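How to tape a mat to a table you'd like to keep

Posted 25th February in Benches and Surfaces

A bench mat has one job, which is to lie there. Most of them are bad at it. You put one down on a nice timber table, you lean on it, and by the end of the afternoon it has set off for the window with your screws on board.

You can buy a mat with a grippy back. I bought one, a Rusteo, and it gripped well until it met sawdust. You can also glue a mat down, in which case please don't tell me whose table it is. What follows is the tape method, which costs very little and can be undone by a tired person with a hair dryer.

What you need

A mat, flat or nearly flat
Masking tape, the ordinary paper sort, 18 mm wide or wider
A damp cloth and a dry cloth
A ruler or an old bank card
A hair dryer, for later
Something heavy. I use a dictionary of 2000 pages that has not been opened for any other purpose in years.

On tape. People will tell you to use duct tape, and those people own laminate. Duct tape on an oiled or varnished tabletop leaves a grey stripe of goo that picks up fluff for the rest of its life. Cloth tape is a bit kinder. Double-sided tape holds beautifully and comes off in crumbs, and I have spent an entire public holiday rolling it off a sideboard with my thumb. Masking tape is weak, which is why I like it.

Step 1. Flatten the mat

If yours arrived in a tube, it wants to be a tube. Roll it the other way, leave it for a minute, unroll it and lay it face down on the floor overnight with the heavy thing on the worst corner. Warm rooms help. Ironing doesn't, whatever Kojo Eshun wrote in the comments last September, and Kojo if you are reading this, I hope the iron recovered.

Taping down a mat that's still curled is a waste of tape. The corner will lift by morning.

Step 2. Clean both parties

Wipe the table where the tape will land, then dry it properly. Wipe the edges of the mat too, top side, a hand's width in. New mats often have a slippery film on them from the factory, and old mats have whatever you've been eating. Go over them twice.

No polish. If the table was polished this week, do the job next week.

Try a scrap of tape somewhere out of sight first, under the overhang if there is one, and leave it for a day. If it takes the finish with it, stop here and buy a tray.

Step 3. Place it and mark it

Sit down at the table the way you normally sit. Put the mat where your hands go. This sounds obvious, but I squared my first one to the wall with a set square, and then worked for months with my left elbow hanging in space.

When you're happy with it, put a tiny tab of tape on the wood at each corner, just touching the mat. Now if it slides while you're fussing with the roll, you can put it back.

Step 4. Back edge first

Tape the back edge while you can still lift the front. Press the tape half on the mat and half on the wood, and rub it down with the edge of the bank card, from the middle outwards. If the back of your table meets a wall or a panel, run a thin strip along the join as well. It stops small parts from rolling under, and it gives you somewhere to lose them that you can see.

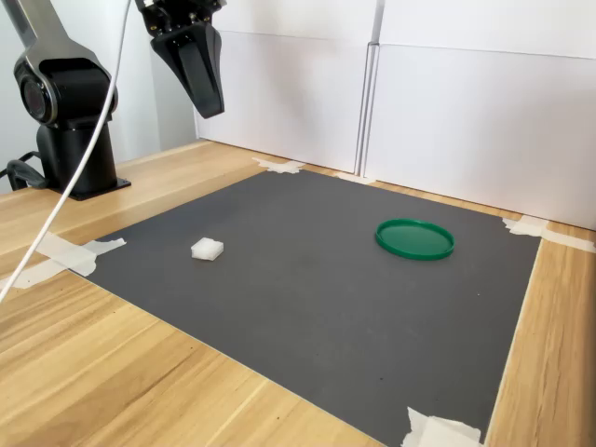 Corners do most of the work, and they're where people get stingy. A piece that only just reaches the table has nothing to hang on to, so give it a good long tail on the wood. I go for at least 100 mm past the mat on any corner I lean near. The back-right corner is the one to copy, with a long piece that carries on over the wood, and the small cross on the back edge is a decent habit as well – two short bits laid over each other will put up with being tugged from either direction. The front-right corner has a crumpled patch, and I won't pretend mine looks any better by Thursday. Pale tape on a dark grey mat does at least show you which bits need replacing.

Step 5. The front edge, where your wrists are

Tape here gets rubbed all day by sleeves, and it rolls itself into little grey sausages. There are two ways around this.

One: don't tape the front edge at all, only the front corners, and let the mat's own weight do the rest. Good for heavy mats.

Two: if the mat reaches the edge of the table, tape it from underneath. Fold a length of tape over the lip so that half is on the underside of the mat and half is on the front face of the table. Fiddly, but no sausages.

Aba Frimpong does a third thing with bulldog clips. I've caught my cardigan on it twice and can't recommend it.

Step 6. Leave it alone

Heavy thing on each corner in turn, ten minutes apiece. Then use the table gently for the rest of the day. I know. You've just made a lovely workspace and you want to hammer something.

Looking after it

Masking tape gets more attached the longer it stays, particularly in sun. I change mine every 35 days, a figure I arrived at by forgetting at 60 or so and regretting it. If your table gets the western sun in summer, go sooner. Replace any strip that has started to lift instead of putting a new one over the top. Layers look sturdy and they aren't, and the bottom layer quietly bakes on.

Dust and crumbs will collect along every edge of the tape. A dry paintbrush shifts them.

Taking it off

Warm the tape with the hair dryer on low, keeping it moving. Peel slowly, pulling the tape back over itself, nearly flat to the table. If you pull straight up, you're testing the varnish.

For residue, a dab of cooking oil on a cloth, five minutes, then wipe with slightly soapy water and dry. Eucalyptus oil is quicker but can dull a finish, so test it on the same hidden spot you used before. Leave the metho in the laundry.

You may find a clean rectangle of wood the exact size of your mat, with the rest of the table a shade more golden around it. Light does that to timber and no tape will prevent it. You can move the mat about now and then to even things up, or you can do what I did and keep the mat.

Questions I keep getting

Mariama Wumbei asks whether washi tape will do. It will, on a light mat that nobody leans on, and it comes in more colours than you need.

Omar Twal has a glass-topped table and would like to know what tape to use. Any tape you like, Omar. It's glass.

Fuseini Tetteh wants to tape a mat to a tablecloth. No.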